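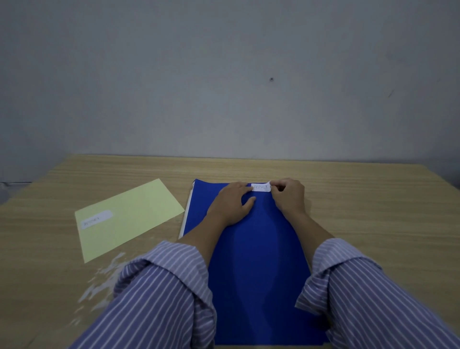
Why Does Paper Get Stiffer When You Bend It?

Take a sheet of plain paper and hold it by one short edge, flat, like a waiter with a very thin tray. It flops. The far end droops toward your shoes and there is nothing you can say to make it stop.

Now pinch that same edge so the paper makes a shallow U, like a rain gutter. The sheet sticks straight out in front of you. You could rest a pencil on it. Same paper, same hand, and suddenly it has a backbone.

You may already know this from pizza. A big slice sags at the tip and drops its cheese in your lap, so you fold the crust a little and the whole slice straightens up. People who eat a lot of pizza worked this out without any help from scientists, although scientists were pleased to explain it afterward.

So what is going on?

Flat things are easy to bend because they are thin. When a sheet droops, the top side has to stretch a tiny bit and the bottom side has to squash a tiny bit. In a sheet of paper, the top and the bottom are so close together that they hardly notice. Drooping costs them almost nothing, so they droop.

Once you curve the sheet, part of it is higher than the rest. The sides of the U are up here and the middle is down there. For the far end to droop now, the high parts would have to stretch and the low part would have to squash, and this time by quite a lot. Paper hates being stretched. Try pulling a sheet longer with your hands and you will see how much it hates it. You will get tired, and the paper will be the same length it was before.
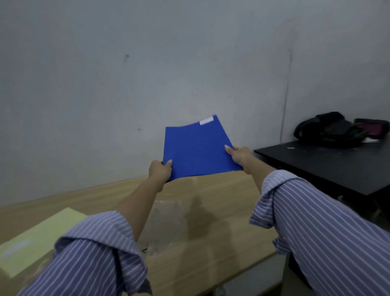

Thicker sheets play by the same rule. Poster board, cereal boxes and plastic place mats all flop less than paper to begin with, and all of them get stiffer along the direction of the curve. Which brings us to the catch: a sheet can't easily curve two ways at once. Bend it side to side and it refuses to bend front to back. If you insist, it will give up all at once with a sad little crease, and then you have a creased sheet.

Try it: the paper bridge

You need 3 sheets of paper, 2 piles of books, and a bag of coins. Borrow the coins from someone who trusts you.

Set the piles of books a hand's width apart. Lay the first sheet flat across the gap and add coins to the middle, one at a time. This will be a short experiment.

Roll the second sheet into a gentle arch and wedge its ends between the piles so it can't spread out. Add coins again.

Fold the third sheet back and forth like a fan, with each pleat as wide as your finger. Lay it across the gap so the pleats run from one pile to the other. Keep adding coins. When I-seul Cha tried this at her kitchen table for us, her fan bridge held 200 pennies before it slid off the books, and she was 5 pennies short of emptying the jar. She would like it known that the books slipped and the bridge was fine.

Where else to look

Cut open the edge of a cardboard box and you will find a wavy sheet glued between flat ones. Metal roofs on sheds are wavy too. A steel tape measure has a slight curve across it, so it can reach out into the air by itself until it gets overconfident and buckles. Long leaves often have a fold down the middle, and plants were doing that long before anyone had a box to open.

Next time you eat pizza, try one slice flat and one slice folded. Wear an old shirt for the first one.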